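Paper, Ink and Damp

The war crimes archive at Rivport holds 3000 witness statements, taken after the fighting in the Gikurby district and never used in full at trial. The court heard 43 of them. The remainder went into steel cabinets in a basement, where they stayed for 60 years.

Kátia Damasceno has run the cataloguing project since December. Each statement is given a number, a date of deposition and the name of the clerk who took it down. Where the clerk is unknown, the field is left blank.

"A gap can be checked later," she says. "A guess gets copied."

The Medeiros papers, 7 boxes in all, are the hardest to place. They contain interview notes without signatures, which the tribunal refused to admit. Dirceu Meireles, a legal historian, holds that the ruling was correct under the rules then in force — the notes could not be tested by the defence.

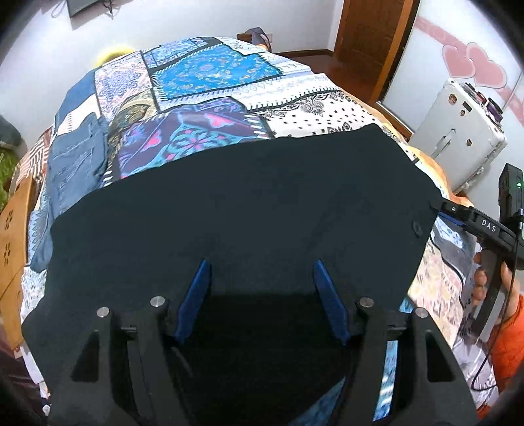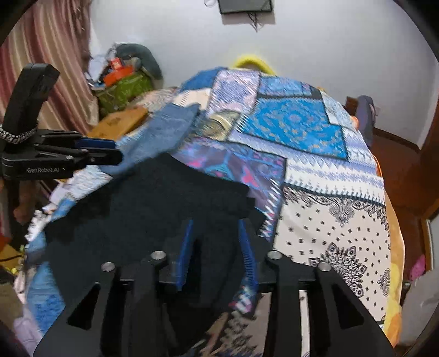

He does want them published, with the ruling printed alongside. Damasceno would first finish the index, which now reaches the letter M. Names of living witnesses will remain closed to readers.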